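Trurevton Property Owners Forum
Board: Rental Maintenance and Compliance
Topic: Dryer vent cleaning between tenancies

Danmont_Holdings
Wednesday, 9:14 am
Our office manages 267 rental units in Trurevton. We are considering a policy under which every dryer vent is cleaned at turnover, with the charge listed in the lease. Members with a similar policy are asked to share their wording.

kravchuk_mgmt
Wednesday, 10:02 am
Kravchuk has required this for several years. We do not pass the charge to the tenant. Lint in the duct is ordinary wear, and a deduction for it would be difficult to defend.

Danmont_Holdings
Wednesday, 10:40 am
Noted. Our draft sets a flat $100 per unit, disclosed before signing.

eastside_duplex
Wednesday, 11:25 am
I must disagree with the flat fee. A short duct through an outside wall takes a few minutes. A long run through a crawl space does not. Flustar quoted me $493 for one building with four units, roof caps included.

kravchuk_mgmt
Wednesday, 1:08 pm
The quote appears reasonable. Please confirm that it covers replacement of any plastic or foil duct. Ours did not, and one repair cost up to $2000 once the wall had been opened.

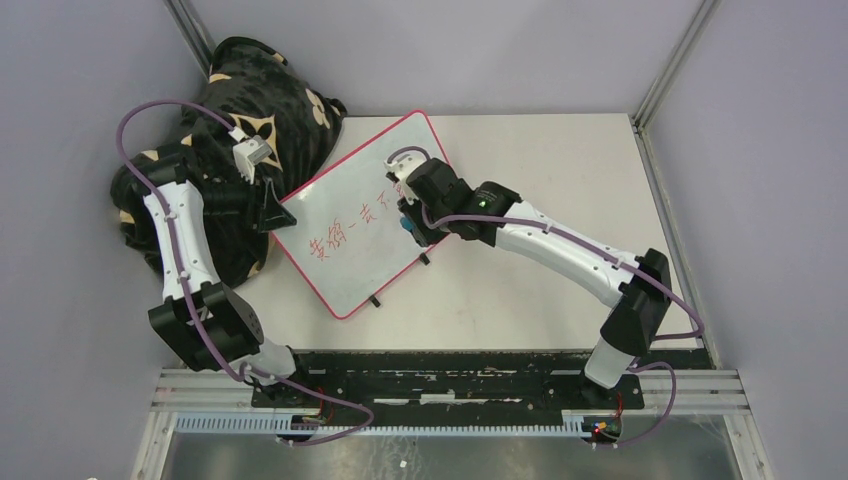 Leases and Fees

Danmont_Holdings
Wednesday, 2:31 pm
The fee has been removed from our draft. The remaining question is frequency, as some tenants stay six years or more.

eastside_duplex
Wednesday, 3:17 pm
Turnover alone is insufficient in that case. I would specify once a year, with written notice of entry.

kravchuk_mgmt
Wednesday, 4:05 pm
We clean every second year and inspect the outside flap each September. Annual cleaning is excessive for a single occupant.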